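Folding clothes demos for a school robotics club, how many and how?
Illville community help > Clubs and projects

plerken_dad

Hi all! My kid's robotics club is doing a laundry project this term and every student has to record demos at home with the hand-held gripper (the yellow-fingered one). The handout says 50 folds each, jeans and other stuff mixed. We're at 12 and already bored silly.
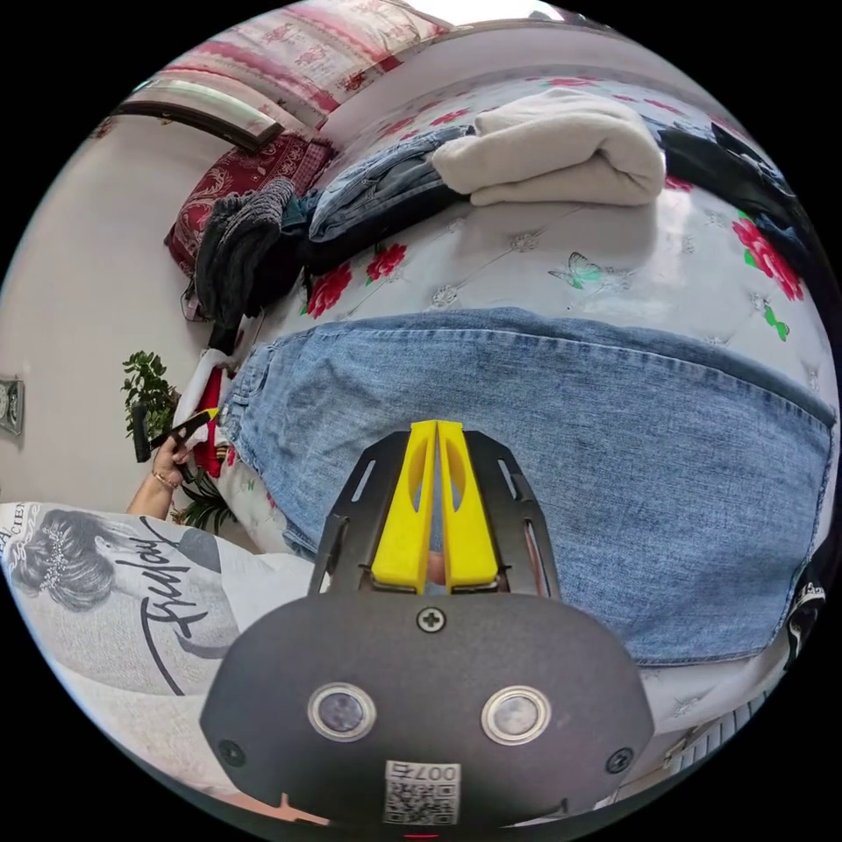
My question is whether we can stick to denim the whole way through, or does the training need more variety? Also, does a busy bedspread mess things up? All our bedding has flowers on it and I'm not buying plain sheets for a club project!

Daneshvar

I helped with the Ponham club last year and we had the same worry. Flowers are fine, leave them. What hurt us was everybody folding on the same tidy table, so the arm was lost the minute we moved it. Do mix the clothes though. Our first batch was 66 clips, nearly all jeans, and it was hopeless with sweaters. Go slow when the fingers close and keep your free hand out of the way if you can (I never managed it).

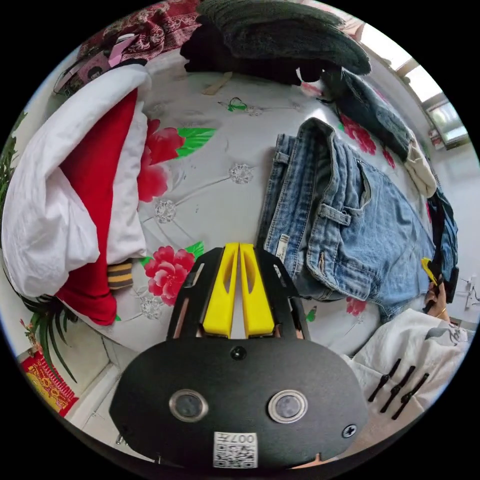

Oh, and split it up. We did 7 folds a night after dinner, then quit, and the late ones were much less sloppy than when we tried to cram. Change the bedding halfway through if you've got another set.

ponham_robo_mom

Ask the coach?? Ours took t-shirts and towels too. Charge the thing first.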